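From: Theano Vlachopoulos
To: cullumell-kitchens
Date: April 11, 2020
Subject: Re: Re: the end of the counter

Zulkifli Hutapea wrote:
> We have lived here since January and the kitchen table is still where
> everything lands. Cartons, peel, the bag the peel was meant to go into.
> How do people with small kitchens keep one clear? My wife says to ask
> the list before I buy the Tirkmont shelf. It has 18 hooks.
>
> Zulkifli

Zulkifli,

Don't buy the shelf. You will have 18 things on hooks and the same table.

What worked for me was putting the bin right up against the table, at the front, where I used to think it looked terrible. It does look terrible. But a tall carton goes from table to bin in one move, and I no longer build a collection of empties next to the microwave. Mine is plain dark brown plastic, no lid. I had a Nulto with a pedal for 2 years and my whole family treated the lid as a locked door.

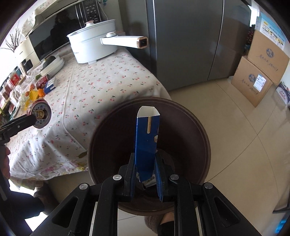
What stays on the table

The electric pot, because it gets used every day and I refuse to bend down for it. The microwave, because it weighs what it weighs. The pumpkin has a white dish and is therefore officially décor. I mean to cook it, and have meant to for a while.

Everything else is passing through. Drink cartons, orange peel and plastic bags are the worst offenders, the bags especially, as I keep them for being useful and then never use them. Nhung Nghiêm suggested on this list that you fold them into triangles. I folded one. 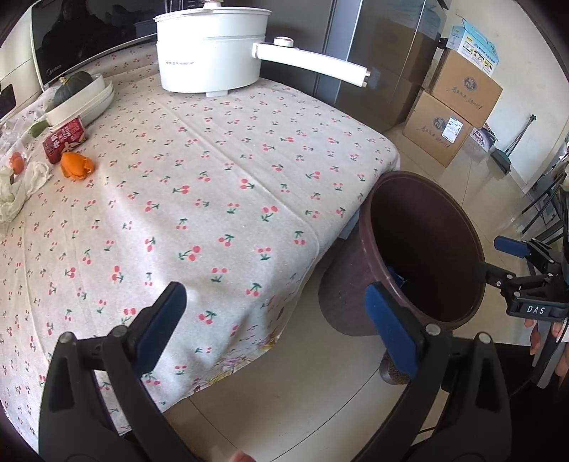
As for the cloth, keep it, whatever Thịnh says about wipe-clean. Cherries hide a lot, and I'd sooner wash a tablecloth than look at bare tabletop. Just mind how far it hangs down on the bin side or you'll be rinsing juice out of the flowers at the hem.

Lâm, you still have my big colander.

Theano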